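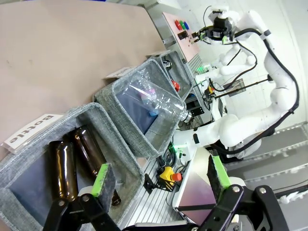
Marcelino Calvo wrote in to ask whether the Prandix sorting kit could be set up in an afternoon without any programming, and whether the bins had to be the ones in the box. The answer to the first is yes, if the arm is already bolted down. The answer to the second is no, but changing them means teaching the drop points again. This page covers both.

What you need

The Prandix kit (2320 pounds with the gripper, 659 for the software and wrist camera alone if you have a suitable arm), a flat table, a laptop with a network port, and the items you want sorted. Spare foam pads are sold by Flesgate. Ours are green with a dark grey gripping face, and they sit on black finger plates.

Step 1. Fix the emergency stop first

Put the stop box where you can reach it without leaning past the arm. Switch on, press the red button, and try to move the arm from the laptop. If it moves at all, switch off and check the plug at the back of the controller. It is easy to push in only halfway.

Step 2. Place the bins

Stand the fabric bins in a row against the edge of the table. Soft bins are kinder to glass than plastic tubs, but they shift when knocked, so put a strip of double-sided tape under each one. Leave a finger's width between the rims.

Step 3. Add the label cards

Each bin gets a white card. Use one plain word in bold black type, such as "Bottle", and stand it by the rim of the bin it belongs to. The card can be sideways on to the wrist camera. The software reads it in either direction, though it did badly with handwriting when we tried it.

Step 4. Teach the drop points

Open the Dillura app that comes with the kit and choose New Sort. Move the arm by hand until the fingers are over the first bin, then press Save Point. Do the same for the others. Save a second point higher up for each bin – the arm passes through it on the way in and out, and without it the fingers can catch the rim.

Step 5. Set the grip

Start at the lowest setting and go up one notch at a time. Brown glass bottles held well on setting 2. A clear plastic bottle needs less force and will crumple if you carry over the glass setting, so save it as a separate item type.

Step 6. Run it slowly

Set the speed to a quarter and put out one item at a time. Jessie Carnegie ran 213 picks on our bench this way before turning the speed up, and most of the faults she noted were bottles lying too close together for the fingers to get between them. The Nisbet add-on is meant to deal with this by nudging items apart. We have not tested it yet.

If it stops halfway

Clear the item by hand, press Home, and wait for the arm to settle before you press Resume. If it stops twice at the same bin, teach that drop point again.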